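Washing White Shirts Without Ruining Them

Posted 7 Nov 2024 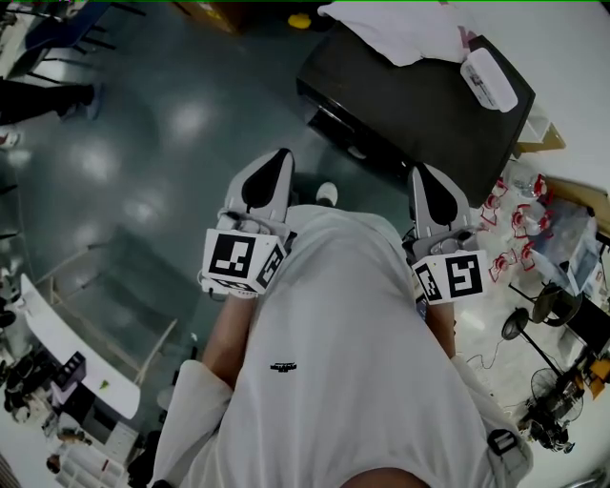

White shirt, long sleeves, left one rolled up.

I moved to Plurkville in March and the water is hard. My whites went gray within weeks. I tried hotter washes first, 70 degrees C, and the collars got worse.

Now I soak them overnight in a bucket with 3 scoops of washing soda, then wash at 49 with half the usual detergent. Too much soap leaves a film. I skip the softener and hang everything on the line.

The old gray shirts took two rounds to come back. One never did, so it's a paint shirt now. Next I want to try the same soak on pillowcases.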